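Karkora open day, Brukberg, trip notes

Posted November 11, 2021

Back from Brukberg, writing this up on the train before I forget it all. Short version: go if you get the chance, take a coat, eat first.

Karkora do one open day a year, normally in September but it got pushed back. 227 on the sign-up list according to the badge desk. They let you round in groups of eight, which sounds organised. Was not. My slot was 10.40 and we got in well after eleven. Coffee ran out while we queued.

First stop the packing hall. Two Ultov lines, both running, very loud, ear plugs handed out at the door. Fine if you like boxes. The bit I'd come for was upstairs, the handling room, where they work on picking things up out of bins. Arms on benches, screens on the wall with the view from the wrist of each arm. I could have stood there all afternoon.
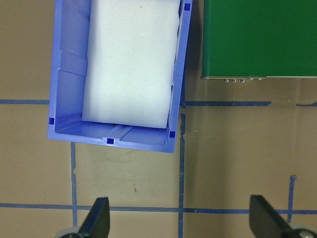 Wrist view at the bin bench. Foam block in the blue bin, fingers open.

The tape grid on the bench is plain blue painter's tape, ragged ends and all. I liked that. Everyone expects lasers. Our guide said they put it down by hand and redo it when it gets tatty, and that it's for the people as much as anything, so whoever sets up next can put the bin back near enough where it was. Near enough is good enough, she said, they want it a bit off each time.

Asked about the foam. Soft stuff is a pain apparently. Squeeze too hard and you dent it, too gently and it slides out. And a slab that nearly fills the bin leaves very little room for a finger down the side. Somebody in our group asked why not use suction, got a long answer about porous materials, I lost the thread half way but the gist was air goes straight through.

They quoted 59 goes in a morning as a decent day for one bench. Less than I'd have guesed. Most of the time goes on resetting, not on the arm moving. 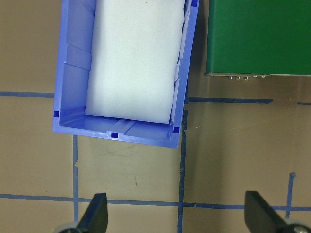 You do find yourself watching the fingers and nothing else. A man next to me was holding his own hand out, thumb and finger apart, didn't seem to know he was doing it.

After that a talk from Østergaard, who supply some of the benches. 40 minutes, too many slides, room too warm. Good question at the end about what happens when a bin is swapped for a different make, and a rather vague reply. Would of liked more on that.

Practical stuff. Bus from the station stops at the gate but only hourly, check the return before you go in. Closed shoes or they won't let you in the hall. Lockers take coins only. Canteen shuts at two, I got there at five past.

Changing trains now, will add the rest of the links later.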